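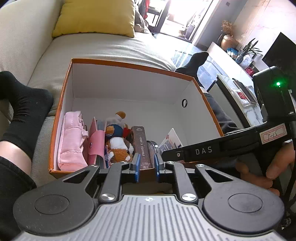
Visit to the Dorkeo open day, Sondmont
21 December 2019

We got to Sondmont a bit after lunch, and the parking lot was already full, so we left the car down by the hardware store and walked up. Dorkeo has the top two floors of the old Wullberg building. The sign at the front door still says Wullberg, and we went past it twice before somebody came out for a smoke and pointed us in.

Admission was free but you had to book. The woman at the desk told us they had given out 100 places and could have filled more. Everyone got a name sticker and a floor plan, and we were sent around in groups of 15.

The first floor was mostly posters and a short talk. Dorkeo collects recordings of ordinary household jobs, done by people, which are then used to teach robot arms to do the same jobs. There are two ways they go about it. One is remote control: you sit at a desk with a pair of levers, and an arm at the other side of the room copies what you do. The other is a gripper you hold in your own hand, with a camera on it, so the recording shows the job from where a robot's hand would be. You don't need an arm in the room at all for that one, and they can do it in ordinary homes.

We tried the remote control first. The job was to put a sponge in a bowl. My partner got it in on the second go. I knocked the bowl over, then had trouble judging how far away it was, and gave up my turn when the line got long. The levers are stiffer than they look and my wrist was sore after a few minutes. The arm was made by Oberholzer, and it stops by itself if you push it too far, which I found out.

Upstairs was the part I had come for, the hand-held grippers. You pick up an object with the two fingers, keep your movements smooth and put it down again. The guide had a few rules for us. Don't rush. Don't help with your other hand. Come at the object from a direction a robot arm could reach. If you drop something, carry on and pick it up, as they keep some of those recordings too.

Boxes are harder than tables. Things in a box lean on each other, and when you take one away the next one slides over. 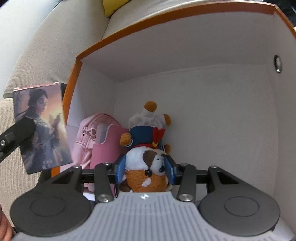 Soft toys are popular with the people who do the recording, and I can see why. The fingers can squeeze a toy a fair bit and it doesn't matter much which way up it comes. Cards and thin sleeves are the opposite. I spent most of my turn trying to get hold of the edge of one card and ended up pushing it flat against the side.

Someone in our group asked how many times a job has to be shown. The guide said it depends on the job. The longest set they had finished was 1,147 recordings, all of tidying small belongings, and another on folding cloths had stopped at 401 when the people doing it moved on to something else. Each one is watched by a person afterward, and the ones where the camera was covered or the fingers went out of view are thrown out. That checking takes longer than the recording, she said.

I asked whether they pay people to record at home. They do, by the hour, after a training session at the Sondmont office. There was a sign-up sheet by the stairs with a fair number of names on it.

Coffee and squares were in the lunch room at the end. The tea had run out by the time our group got there. The elevator was out of order as well, so anyone who has trouble with stairs should phone ahead before the next open day, planned for June. Booking is through the front desk, and children are allowed on the first floor only.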